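Brendex opens equipment planning service for two-armed robot cells

Fliston, July 7, 2024

Brendex is delighted to launch a planning service for small firms and colleges buying their first pair of robot arms. It covers the whole spend, from the arms down to the mats, grippers and spare cables, and the first 40 places are open now!
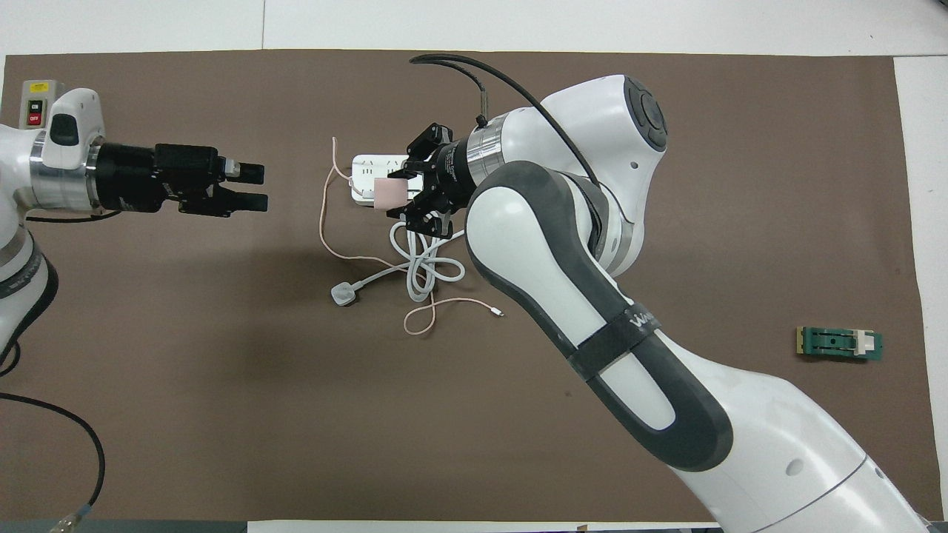

Tennant

We have worked through 319 equipment lists from workshops in and near Fliston, and the same thing kept coming up: the arms were priced to the penny and the small things were left for later. Plugs, adapters, power strips and switches all have to be bought too, and handling them calls for two grippers and enough table to lay everything out. Our planning sheet gives each its own line (with room for spares), and the full plan takes 6 weeks from first call to final order list.

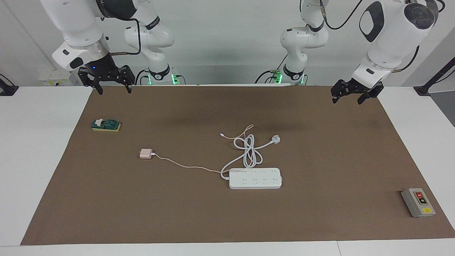 Dritton, which tried the sheet in the spring, told us that it had moved £1,983 out of its arm budget and into benches and cabling, and that it would like a second sheet for yearly upkeep.

That second sheet is being drafted and will go free of charge to everyone who signs up in July. Bookings are taken through the Brendex planning desk in Fliston.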